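Tadley Reader Guide
Section 5: Setting up a series shelf and posting reviews

Before you start

You need a Tadley account with a confirmed email address. If you only have a guest login you can read reviews and see other people's shelves, but the buttons described in this section will be gray. Section 2 covers accounts.

Have the comics or books near you when you set up a shelf for the first time. Tadley asks for the printing and the issue number, and both are easier to read off the inside cover than to remember.

5.1 Creating a series shelf

1. Open My Shelves and choose New Shelf.

2. Under Type, choose Series. The other type, Loose, is for one-shots and anthologies. A Loose shelf can't be changed to a Series shelf later.

3. Type the series title as it is printed on the first issue. If the title changed partway through the run, use the first one and put the later one in the Also Known As box.

4. Choose a reading order. Tadley offers Published and Story. Published is the default and sorts by release date. Story lets you drag the issues yourself.

5. Select Save. The shelf shows up at the top of your list.

Note: A shelf holds up to 157 entries. For longer runs, make a second shelf with the same title and add the volume number. Tadley links the two when the titles match letter for letter, including punctuation. 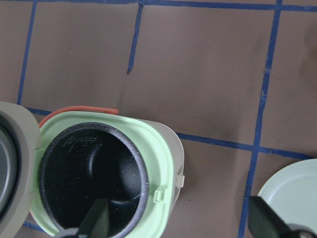

5.2 Placing prequels, specials and giveaways

Prequels cause more questions than any other kind of entry. Tadley treats a prequel as part of the main series only if you tell it to.

1. Find the prequel with Search, or add it by hand with Add Entry.

2. Open the entry and select Placement.

3. Choose Before First Issue, Between Issues or Not Placed. If you choose Between Issues, type the number of the issue that comes just before it.

4. Check the Free Issue box for giveaways. Free issues often have no bar code, and with the box checked Tadley stops asking for one.

5. Save the entry and go back to the shelf.

Readers who use Published order will still see the prequel by its release date, with a small P beside it. The placement you picked only affects Story order.

Caution: Don't delete an entry in order to move it. Deleting an entry also deletes your notes and your review of it, and they can't be restored. Use Placement again.

5.3 Writing a review

1. Open the entry and select Review.

2. Give a rating from 1 to 5. You may leave the rating blank. Blank ratings aren't counted in the average.

3. Write your review in the large box. The shortest review Tadley will post is 100 characters. Drafts can be any length.

4. Fill in Artwork and Story if you want to rate them separately. Many graphic novel readers do, and the two lines appear under your main rating.

5. Choose who can see the review: Everyone, My Group or Only Me.

6. Select Post.

A posted review can be edited at any time. Edits show the word Edited next to the title but don't show what was changed. If someone has already replied, their reply stays where it is.
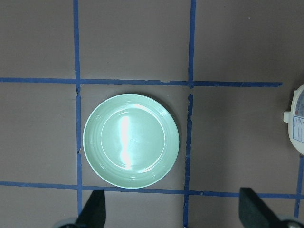
5.4 Hiding spoilers

Spoiler cover works on whole paragraphs. It can't cover a single word or half a sentence, so put the ending in a paragraph of its own.

1. Click anywhere in the paragraph.

2. Select Cover. The paragraph turns gray in your draft.

3. In the Through box, type the last issue a reader should have finished before seeing it. Leave it empty to cover the paragraph for all readers until they tap it.

4. Select Preview and choose View as New Reader. Read the review from top to bottom the way it will be shown.

If the Through box has a number in it, readers who have marked that issue as finished will see the paragraph uncovered. For cliffhangers, type the number of the issue that resolves it.

Note: Titles are never covered. Keep the name of the villain out of the title line.

Note: Reviews brought in from Bredier lists arrive with their spoiler marks removed. Go through each one and cover it again before setting it to Everyone.

5.5 Sharing a shelf with a reading group

1. Open the shelf and select Share.

2. Choose your group from the list. The group has to exist first (see Section 7).

3. Set the group pace. At pace 2, for instance, members are shown two issues a week, and discussion of later issues stays closed.

4. Select Send.

Members get a copy of the shelf with their own finished marks. Changes you make to the order are passed on to them, but changes they make are not passed back to you.
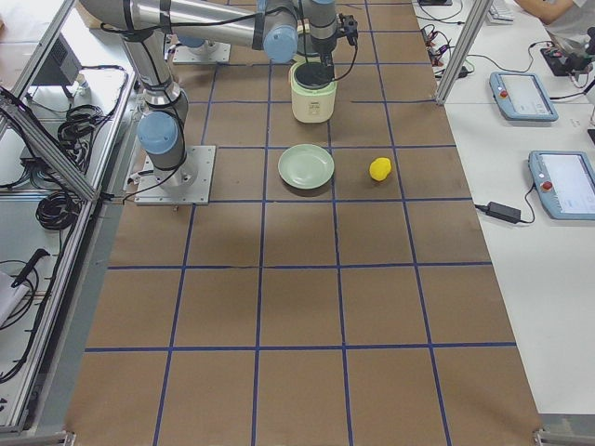 Younis wrote on the help board that the group pace had kept restarting after each change to the reading order, and asked whether the shelf had to be shared all over again. It doesn't. Open Share, select Keep Current Week, and then change the order. The pace stays where it was.

5.6 If something looks wrong

The shelf is empty after sharing: the member hasn't accepted the invitation. Send it again from Share.

Two copies of the same issue: one is probably a second printing. Open both and compare the Printing line. If they match, select Merge, which keeps both sets of notes.

The prequel shows last: the shelf is set to Published order. Change it to Story.

The Post button is gray: the review is too short, or you are signed in as a guest.

Section last revised 17 Aug 2023. Continue to Section 6, Wish Lists and Loans.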